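Kuvero hand gripper
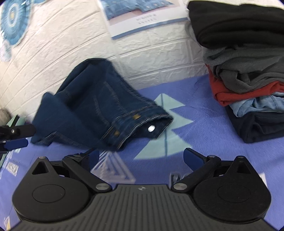

The gripper over a denim garment, with folded clothes stacked at right.

The Kuvero hand gripper is a two-finger tool held and worked by a person, sold as part of a kit for recording household handling tasks. It is made by Kuvero, a small firm based in Henddale, and is offered together with a recording and labeling service. The recordings are meant to be used in training robot arms fitted with the same kind of fingers. The kit is best known for its use with clothing, a field in which the maker's claims have been questioned.

Design

The tool has a black ribbed body with a round housing on either side. Two linkage arms run from the housings and end in blue rubber finger pads. The arms turn on small metal pivot screws, which can be tightened with the key supplied in the case. The pads are treated as wearing parts and are sold in packs. Kuvero describes them as suited to "all everyday fabrics," a phrase that does not appear in the printed manual, where heavy coats and wet laundry are left out of the list of approved items.

An earlier version, sold under the name Reddy, had harder pads and a narrower opening. Owners of the Reddy can buy a conversion set, though the set costs more than half the price of the current tool and does not include new arms.

Kit and service

The basic kit holds one gripper, a wrist strap, a charging lead and a carrying case. A larger kit has two grippers, for tasks such as folding, in which one hand holds the cloth while the other moves it. The service is sold separately by the month. Under it, customers send in their recordings and receive them back cut into single actions and labeled by type.

Buyers have noted that the tool is of limited use without the service. The files it produces can be opened in other software, but the finger position data is stored in a layout for which Kuvero publishes only partial notes. The firm has said that full notes will follow – a statement that has stayed on its support page, unchanged, through two revisions of the product.

Use with clothing

Folding and sorting clothes is the task most often shown in Kuvero's sales material, and denim is a common test item. It is stiff, it holds creases, and its seams and metal buttons give the fingers uneven surfaces to close on. Fleece and thin knits cause other problems, chiefly that the pads tend to pick up two layers when one is wanted.

According to the sales material, a new user can record 1,000 folds in a working week. The figure assumes garments that are already laid out by another person. It also counts every attempt as a fold, including those in which the garment was dropped or left half done. Kuvero argues that failed attempts have value in training, which is a fair point, but the material does not say what share of the total they make up.

Reception

The most detailed outside review came from Musby, a laundry service that tried the larger kit over 26 shifts. Its report praised the weight of the tool and the grip of the pads on denim seams. It was less kind about comfort. Of the 5 workers who took part, 3 asked to stop using the tool before the end of a shift, citing soreness at the base of the thumb. Setting up took around 20 minutes per shift, against the "instant start" promised on the box.

Musby did not test whether a robot trained on the recordings folded clothes any better, and no such test has been published by Kuvero. The short films on the firm's website show a robot arm folding a single shirt of the same color and size each time. Without results for mixed piles of clothes, the central claim made for the kit – that time spent recording by hand is repaid in better robot performance – remains unproven.

Availability

The kit is sold directly from Henddale and through a few resellers. Returns are accepted on unopened kits only. A rental plan was announced in November but had no listed price at the time of the Musby report.

See also

Robot end effector
Learning from demonstration
Laundry folding machine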